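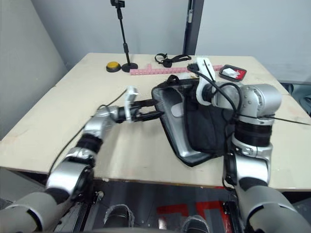
*4 min read · 844 words in the full section*

**Figure 3.** A bag with a moulded panel, partly opened on the table, with a loose strap and other small items towards the back.

### 3.2 Bags that are half soft and half stiff

I'll admit I thought bags would be the easy part of this study. Everybody opens a bag several times a day, so how much could there be to say? Quite a lot, as my notes from the Husgate sessions show – the bag section ran longer than the ones on boxes and jars put together, and I still left things out.

The bag in Figure 3 belongs to the group I call mixed bags. It has a silver-grey curved panel that forms a sort of shell, and then black fabric that bunches up wherever it likes. Most of the sorting schemes I read before starting (the Skarow list is the one I leaned on) want an object to be either rigid or soft, and a bag like this is both at once. You can pinch the panel and feel you've got hold of something solid, but the fabric side goes its own way and folds over the opening you were after.

I logged 1,344 handling episodes across the whole study, and 294 of them involved a mixed bag. For each one I wrote down where the bag was first held, where the second hold went, and what the fabric did in between. I used 14 codes for that last bit, which was too many, and I'd merge a few of them next time. "Bunched" and "slumped" in particular gave me a headache (I changed my mind about the border between them twice in August and had to go back over the early notes).

The strap loop deserves a word too. In the figure it sticks up from the top edge of the bag, near the middle, and it's such an inviting thing to grab! I coded loops separately from handles because a loop that size tells you where the top of the bag is even when the rest has collapsed, and I found that really useful when reading my notes back.

Then there's everything else on the table. I kept the yellow button, the microphone stand and the long pink notched strip in view on purpose, as I wanted a surface with a bit of life on it – real tables have stuff on them. Part of the strip is hidden behind the bag, and I scored that as an overlap even where the two might not be touching. The tangled strap with buckles near the back edge went down as its own object. Grurnero's scheme would have filed it under bag parts, and I can see the sense in that, but a strap lying on its own behaves much more like rope than like luggage, so I've treated it with the cords in Section 3.4.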